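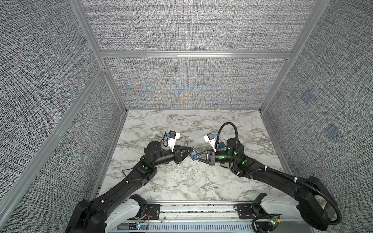 A few people asked how I built the walls and the table, so this is a thread on materials. Marble top, gray fabric panels, aluminum extrusion. Budget was $2,000 and I went over it.

The frame first. It's T-slot aluminum extrusion, bought cut to length from Trostum. I sent them a cut list with 40 pieces on it. One was wrong and that was my typo. They recut it and charged me for the new one, fair enough.

If you order cut pieces, label them the minute they come out of the box. Masking tape and a marker will do. I had two lengths that were close enough to mix up and I mixed them up. Took an evening to undo.

Put the frame together loose. Every bolt finger tight, then square it, then go around again with the hex key. I check square by measuring both diagonals. If the two numbers match, tighten. If they don't, push on the long corner and measure again.

Put extra T-nuts in the slots before you close the ends. You will want to hang something later. The drop-in kind also work but they cost more and I find them fussy.

Walls. The panels are covered in a textured gray fabric. I looked at white board and at bare plywood before this. The board showed every smudge and the plywood looked like a shed. I also wanted the echo down a little, and the fabric helps with that.

I wrapped them myself. Lay the fabric face down, panel on top, staple the middle of each side first, then work out to the corners. Pull it snug but don't haul on it. A texture like this will show a wavy line right away if one side is tighter.

Corners: fold like a gift, trim the extra from the back, staple flat. Bulky corners won't seat against the frame. I redid four of them.

Fabric came from Chaudhry. I bought 25 yards, which was too much. The leftover is in a closet. Buy it all from one roll, though. I had an earlier sample in the same color name and it was a slightly different gray next to the real thing.

Gray also hides dust better than I expected. I go over the panels with the soft brush on the vacuum. For marks I dab with a damp white cloth. Don't scrub, it fuzzes the surface.

The top. White marble, a remnant from a stone yard in Trudthorpe. Remnants are the way to go if you can live with the size they have. Mine started as a piece somebody's kitchen didn't need.

Height ended up at 28 inches. I mocked it up with scrap board and boxes for a week before I committed. I had planned on higher and I'm glad I tried it first.

Marble is heavy. Get help carrying it, and carry it on edge like a window, never flat. Flat is how it cracks. We set it down on one long edge and tipped it over onto the supports slowly.

It needs support under the whole thing. I ran extra crossbars and put small rubber pads between metal and stone. Without the pads it clicked every time I leaned on it.

Sealer: two coats of Vendilon stone sealer, wiped on, left to soak, wiped off before it dried. Test with a few drops of water in a corner. When the drops sit up you're done. If they darken the stone, do another coat.

What not to put on it: vinegar, lemon, any bathroom cleaner. Acid takes the shine off and sealer won't stop that. I use dish soap and warm water and then dry it with a towel.

Coffee goes on a shelf outside. I learned that in May. There is a ring. I tried a baking soda paste under plastic wrap overnight, twice, and it got lighter but it's still there if you know where to look.

Things I would change: order more corner brackets, order less fabric, and seal the cut edges of the stone at the same time as the face. I forgot the edges and had to go back.

Cost, since somebody will ask. The aluminum was the biggest part by a lot. The stone was cheaper than the fabric, which surprised me. Brackets and bolts add up faster than you think.

I'll post the cut list once I fix the typo in it.

Comments (5)

Did you glue the fabric anywhere or is it all staples?

All staples. Glue soaked through on my test piece.

We have a marble counter and gave up on the rings years ago. Looks fine.

Which rubber pads? Mine squish flat after a month.

Please do post the cut list, with the typo marked so I don't repeat it.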